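Chapter 2
Sorting, Stacking and Putting Away

I learned to sort dishes at my aunt's table, badly. She'd hand me a pile of plastic picnic ware and say "make it neat," and I'd stand there wondering what neat meant. Matching colors? Big ones on the bottom? This chapter is my long answer to her (sorry it took me so many years!).

Before we get into any rules, clear a table, throw a plain cloth over it and spread your bowls and cups out where you can see them all. A dark cloth is great with bright plastic.

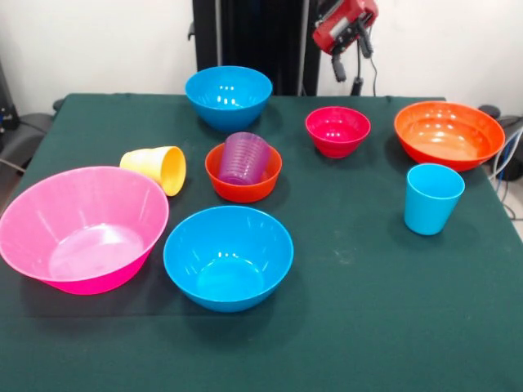
Now, the first thing most of us want to do is grab the biggest bowl and start filling it. Go ahead, I do it too! But try sorting by shape first: bowls with bowls, cups with cups, plates off by themselves. Color can wait. My friend Buppha Saithong sorts by color first and we have argued about it every July since we met, so feel free to take her side.

Cups are the fussy part. They tip over, they roll, and they love to end up in a bowl that you needed for something else. Stand them up or nest them, whichever your shelf allows, and keep the plates away from the table edge while you work.

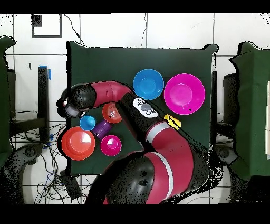

2.1 What Fits Inside What

Nesting is just putting a smaller thing inside a bigger one of the same sort. Easy with bowls, and a little sneaky with cups, because a cup will sit in a small bowl and look quite at home there.

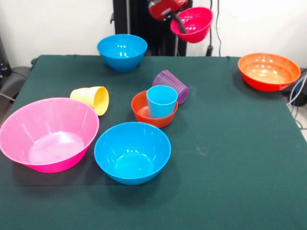 I count that as storing, by the way, though I wouldn't call it a stack. A stack has to survive being picked up and carried to the cupboard. Try carrying yours across the room before you read on to Section 2.2, and keep a pencil handy, as you'll be drawing your shelf next.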